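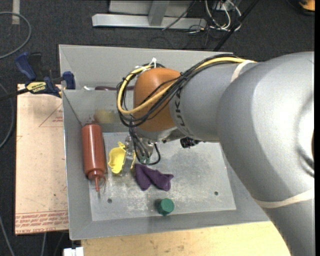
4.3 Unexplained drops

Of 3,000 picks, 57 ended in a drop the controller logged as a success. Kostiuk and Stetsiuk blame slip at the fingertips. We are not convinced. Slip should get worse with smooth items, and in our logs it does not. In 37 of the 57 cases the wrist had just turned past its usual range, which points to the cables.

Figure 4. KUKA arm and gripper over the picking tray. The yellow and black cables run together over the orange joint cover.

Tying the cables down again in March cut the false successes, but we changed the grip threshold that same week, so the drop in errors proves little. The Morkeo log also skips whole stretches of force data. We would not call this fault fixed.

Filed under: Robotics / Faults and Safety

Related items
Trener gripper: a second look at the force data
Shukla bin picking test, part 2
What counts as a failed grasp?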